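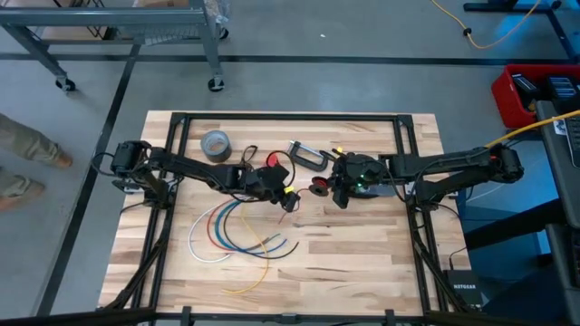
Two arms, one small spool of wire: the Mokora bench kit at work on a butcher-block top.

The brochure for the Mokora bench kit promises "a second pair of hands by lunchtime." Irén Bozsik, who repairs audio gear and wires control panels in a shop with two employees, had the kit for most of October. Her arms were moving by lunchtime. They were useful, in her view, some days later, and then only for certain jobs.

Mokora sells the kit as a package: two black arms, a metal frame that mounts on a bench you already own, and a subscription to a library of ready-made tasks. The company lists 1,028 of them. That number deserves a hard look. Picking up a red part and picking up a blue part are listed separately, and so are left-handed and right-handed versions of the same move. Bozsik went through the list with a pencil and came away with almost 200 she would call different jobs.

Wire is where the sales pitch gets bold. Anyone who has tried to automate a small shop knows why that matters. A metal bracket stays the shape it was when you put it down. A length of hookup wire springs, curls and hides under its neighbors, and a machine that handles it well would be worth real money to people like Bozsik.

So she gave it wire. Spools, offcuts, a loose bunch of colors on the bench top, the kind of mess any electrician leaves at the end of a shift. Holding a spool went fine. Drawing wire off one went fine if the spool was small and the wire was thin. Sorting loose lengths by color worked in 2 runs out of 5, by her own log, and she did not consider the test a cruel one.

"I can sort those by hand while I'm on the phone," she said. "I was hoping to be impressed and I was mostly patient."

Milagros Villanueva, who handles customer training for Mokora, argues that the sorting task improves once the arms have been taught on a customer's own materials. That may be so. It also means the customer does the teaching, in hours that appear nowhere in the price. Asked how many hours, Villanueva said it depends on the shop.

The rival Waller kit makes smaller claims and ships with a shorter task list. It won't attempt loose wire at all, and the manual says so on the second page. I found that easier to live with.

There are things to like about the Mokora. The frame went together without a phone call. The arms stop when told to. Bozsik kept using one routine, which holds a spool steady while she strips and tins the end, right up to the day the kit went back. She would pay for that routine. She would not pay for the other 1,027.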